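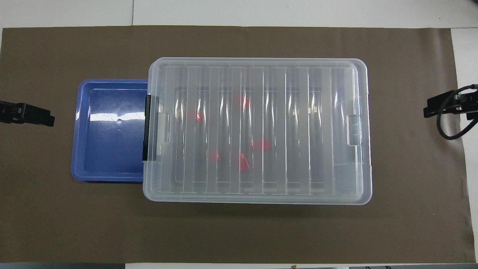

A shallow blue tray and a clear box with a ribbed lid, side by side on a brown mat.

The Box and the Tray

Obed Asamoah moved his sewing repair business into the back half of a former shoe store in March 2021, and for most of that year he kept his parts in coffee cans. Bobbins went in one can and needle clamps in another. Belts hung from a nail. When a customer brought in a machine, he poured a can out on the bench and picked through it.

"I knew where things were," he says. "It was putting them back that I was bad at."

The system he uses now fits on one table. It has a lidded box for parts that are waiting and an open tray for parts that are being worked on. Both sit on a mat. Each repair gets its own box, and a box stays with its machine until the customer picks the machine up.

He started with 8 boxes and has 20 today. On a busy week in November, 18 of them were full.

Asamoah prefers clear plastic, even when it is slightly frosted. He doesn't need to read a part number through the side. He needs to know whether a box has something in it, and a frosted box will tell him that from across the room. A ribbed lid makes it harder to see in from the top, so he puts his labels on the short end, where they face out on the shelf.

He is particular about latches. A snap-on lid is fine for fabric or greeting cards, he says, but small screws need a lid that clips down. His first set of boxes came from a discount store and had lids that popped loose when the box was lifted by one end. He lost the feed dog screws to a customer's Zivik that way and spent an evening on the floor with a magnet. The owner got her machine back a week late.

The tray does a different job. Anything that comes off a machine goes into it and stays there until it is cleaned, oiled and put back on. The sides are low enough to reach over without bending the wrist, and the raised rim stops a rolling spring. Blue works well, he finds, because steel and brass both show up against it. He once used a gray tray and kept missing the small washers.

When the tray gets crowded he stops and puts part of the work in the box. He tries to keep only one assembly out at a time. At the end of the day the tray is emptied, with no exceptions for jobs that are almost done.

The mat was the last thing he bought. The worktop in the new shop is white and hard, and a dropped needle plate would slide right off it. A dark mat fixed that. His is brown and creased from being rolled up and stored. He wipes it down with dish soap and lets it dry overnight.

His advice for people setting up a home sewing corner or hobby table is to buy the boxes last. Lay everything out first, sort it by job, and measure the largest pile. The box should be a little bigger than that. If the tray can be stored under or inside the box, so much the better in a small room.

He also suggests buying the same box every time. Asamoah's are made by Pevden, and he picked them mainly because the hardware store on his block had plenty in stock. Mixed brands rarely stack, and the lids get swapped. He keeps 3 spare lids behind the counter.

The shop, Skendum Sewing Machine Repair, takes walk-ins in the morning. Afternoons are for bench work. On the day of our visit the next job was an old Ozoliņš with a stuck presser foot, and its box was already labeled with the owner's last name and the word "foot."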